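Painting an old brick fireplace surround: which primer?

Posted by Mellevden, June 1, 2024

We've just moved into a 40-year-old place with a big orange brick surround in the lounge and I'm dying to paint it a warm white. There's a slow combustion heater in it that we'll run all winter. Do I need a special primer, and will the colour go yellow near the firebox? There's also a bit of white powder on the lower bricks.

Vasilică Stoica

Oh, you're going to love it! I did ours last August and still grin when I walk in. Sort out the powder first. It's salt coming through from damp, so dry brush it off (no water!), leave it a fortnight and see if it comes back. After that, scrub the soot with sugar soap, let it dry properly and use a masonry primer. Two thin coats of low-sheen acrylic went over mine and I used almost 10 litres all up, brick just drinks it.
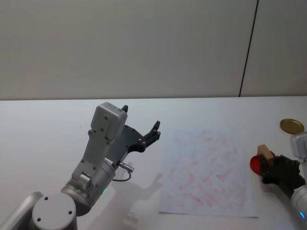 Grecu

Masonry primer, yep. Don't paint inside the firebox.

Cangate

Great project! Agree with the others, but check your heater manual before picking the topcoat, as ordinary acrylic isn't meant for bricks that get really hot. Ours has a heat-rated paint on the row nearest the door and you can't pick the join. A stiff 32 mm brush gets into the mortar lines beautifully, then roll the faces. Please post the finished colour!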